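Utar open day, the simulation room (anyone else go?)

torquelimit
Posted Saturday, 9:14 pm
Went to the Utar open day in the afternoon. Most of the floor was the usual palletizing cells, but the back room had the Gravier household demo running in simulation on a big screen, 16 people per slot. The task is pick up a small item from upholstered furniture. Two views from the session:

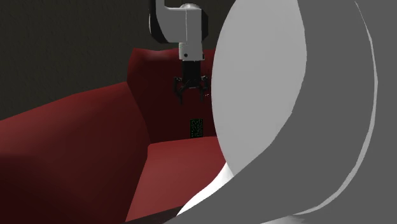
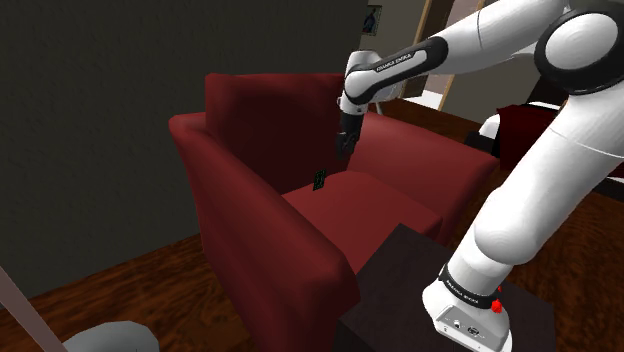

Gravier household demo, simulated arm over the red seat, both views.

They claimed 124 episodes for this furniture layout, 41 of them failures. The presenter put the failure count on a slide without being asked, and I give them credit for that.

backdrivable
Posted Saturday, 9:40 pm
I was in the slot after yours. Not impressed. It's a rendered arm over a rendered chair. A seat cushion is soft, and I asked what contact model they use for it. The answer was that the cushion is rigid. So the finger never sinks in, the item never tips into a crease, and the hard part of the job is gone.

torquelimit
Posted Saturday, 9:52 pm
Fair on contact. But they said up front that the demo was about reach and approach, with grasping as a later stage. The second view has the base on that dark side table right by the chair, and the arm has to come down between the armrests. That's a real planning problem with or without a soft cushion.

egilsson_user
Posted Saturday, 10:03 pm
We run an Egilsson planner at work on the same class of arm (the second picture has FRANKA EMIKA on the forearm). Straight-down approach with the fingers pointed at the seat is the easy case. Move the item into the corner against the backrest and you need to tilt the wrist, and then the hand gets close to the upholstery. Did they show any tilted approaches?

backdrivable
Posted Saturday, 10:11 pm
One, in my slot. It timed out at 60 seconds.

torquelimit
Posted Saturday, 10:15 pm
None in mine.

gridsquare
Posted Saturday, 10:37 pm
What is the green pattern in the first one? If that's a fiducial tag then the perception side is being skipped too.

torquelimit
Posted Saturday, 10:44 pm
Looks like a tag to me as well. I didn't ask. The handout says "known target pose" — make of that what you like.

gridsquare
Posted Saturday, 10:50 pm
Then I'm with backdrivable. Known pose, rigid cushion, and it still failed 41 times out of 124? I'd want the breakdown before calling it honest reporting.

egilsson_user
Posted Saturday, 11:02 pm
A third failing is not strange if start poses are randomized and the time limit is tight. Our early numbers were worse. Timeouts and collisions should be listed separately though.

torquelimit
Posted Saturday, 11:09 pm
I'll write to them and ask for the split. Next open day is in November and Grodex is supposed to bring a physical arm and a couch. Slots for that are booked at the front desk, same as this time.

backdrivable
Posted Saturday, 11:16 pm
I'll go for the couch. Post the split here if they send it.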